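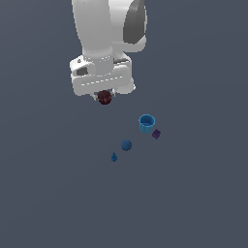
Rastia, February

Section 2: Trying out a gripper in the simulator

I do all my first gripper tests in simulation now, and I'd ask you to do the same before you bolt anything to a real arm. It's cheaper, it's quieter, and you can reset the whole lot with one key! This section takes you from a fresh install of Wevum to a saved set of grasp results for one hand. The next section swaps the hand and runs everything again, so please keep your settings file somewhere you can find it.

You'll need Wevum already running, the arm model loaded, and the small-object set unpacked (that's the one with the cup, the balls, the block and the little pointed piece).

Loading the hand

1. Open the Hands panel and pick the standard two-finger hand. Leave the finger length alone for now.

2. Press Attach. The hand should snap on to the end of the arm. If it ends up floating beside the wrist, you've loaded the arm after the hand – clear both and load the arm first.

3. Open and close the fingers a couple of times with the slider. I always do this, even when I'm in a hurry, as a sticky slider has cost me more than one afternoon.

Note: the Vandetti hand shows up in the same list. Don't be tempted yet. It uses a different closing speed and you'll muddle your results.

Setting out the objects

4. Choose the plain grey floor. The wood one looks lovely and slows everything down.

5. Drop in the sky-blue cup, open end up, then the purple block, the blue ball and the small blue pointed piece. Leave a bit of space between them where you can. Mine has the block very nearly against the foot of the cup, and I keep it like that for the awkward grasps later on.

6. Add the dark maroon ball last. It's the one we pick up first.

7. Type 213 into the layout seed box and save. Anyone using that number gets the same starting layout as you, so write it at the top of your notes.

First grasp

8. Bring the hand down over the maroon ball with the fingers pointing straight at the floor.

9. Close slowly until both fingertips touch, then stop and look at it from the side. You want the ball held between the tips, one on each side. Too high up between the fingers and you'll be testing the palm as well, and that's a different test altogether.

10. Lift clear of the cup rim before you go sideways.

Caution: don't switch on Fast Travel while the hand is holding something. The arm takes the shortest path and will happily go straight through the cup, and after that the contact readings are rubbish.

Running the batch

11. When a single grasp looks right, open Batch and enter 1000 tries. Mine stopped at 614 the first time and I blamed the gripper for ages – it was the sleep setting on my computer. Turn that off first.

12. Save the results under the hand's name, then export them for the Patrício viewer if you want the graphs. The plain table is fine if you don't.

Note: if the ball jitters between the fingertips, halve the time step before touching the grip force. I did it the other way round for months, and all I got was a harder squeeze and the same jitter.

Keep the scene open when you've finished. Section 3 starts from exactly this layout with the Vandetti hand.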